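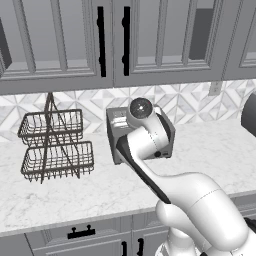 Arm wrist and end flange over the grey toaster, rendered view.

Support > Endpoint Agent > Licensing and Transfer > Ticket 666

This site uses cookies to keep you signed in and to remember your ticket filters. Accept | Manage settings

Subject: Hosts drop out of console after tenant move from Rothe to Cunier
Product: Tadska endpoint agent, console build 34
Status: Resolved
Severity: 2
Opened: May 11, 2020
Reporter: Laurier Dufour, Ternholm
Assigned: Aaliyah Arsenault, Cunier support

Summary from reporter
Our Tadska licences were moved from the old Rothe tenant to Cunier after the purchase of Rothe. The move itself was reported as complete. 62 hosts were in scope. 49 show as healthy in the new console. The remaining 13 check in once after a restart, then go to "Unknown tenant" and stop taking policy. Local scanning still runs on the affected hosts with the last policy they received in January. All 13 are on the same site subnet, but so are several of the healthy ones.

Steps already tried by reporter
- Restarted the agent service. Host appears in console, then drops again.
- Removed and re-added one host from the console. No change.
- Checked outbound 443 to the new Cunier address. Open.
- Checked system clock. Within one second of the time server.

Log extract, affected host
agent: start, policy cache loaded
agent: connect ok
agent: register ok, tenant=cunier
agent: token refresh, issuer=rothe
agent: token rejected, code 34
agent: fallback to cached policy
agent: retry suspended

Arsenault, first reply
Code 34 is an issuer mismatch. The host registers against the new tenant using the install key, then tries to renew its session with a token signed by the old Rothe issuer. The new console refuses it. Please send the following from one affected host and one healthy host:
1. Agent version, including the patch number
2. Contents of the trust folder, file names and dates only
3. Whether tamper protection was on at the time of the move

Please do not reinstall any of the affected hosts yet. A reinstall clears the token store and we would lose the comparison.

Dufour
Agent version is the same on both hosts, patch number included. The trust folder on the healthy host has two issuer files, one Rothe and one Cunier. On the affected host there is only the Rothe file. Tamper protection was on for both, but the affected host is in a policy group called "Locked", which also blocks changes made by the updater. I have checked the other 12 and they are all in that group. None of the healthy hosts are.

Arsenault
That explains it. The migration job writes the Cunier issuer file through the updater. In a group with updater changes blocked, the write fails and the job still returns success. The false success has been raised with the console team as a separate defect.

The "Locked" setting can't be lifted from the new console while the host is refusing policy, so it has to be done locally with the maintenance code from the old tenant. Rothe maintenance codes are still valid.

Fix
1. Stop the agent with the maintenance code.
2. Copy the Cunier issuer file from a healthy host into the trust folder. Leave the Rothe file in place.
3. Delete the session token. Do not delete the install key.
4. Start the agent and wait for two check-ins.
5. Move the host out of "Locked" in the console and confirm the policy date changes.

Dufour
Tested on one host. Step 3 gave "access denied" the first time. The service had stopped but the watchdog had not. Stopping the watchdog as well cleared it. Two check-ins seen, policy date is current.

Arsenault
Noted, and the watchdog has been added to step 1 of the internal note. Please go ahead with the rest.

Dufour
All 13 done. Full count of 62 healthy in the console. One host needed a restart before it would accept the new policy group. "Locked" has been left empty until the defect is fixed.

Arsenault
Setting to resolved. Keep the Rothe issuer file on all hosts until the old tenant is closed. The notice for that will go to the account contact at Ternholm.

2 comments | 0 shares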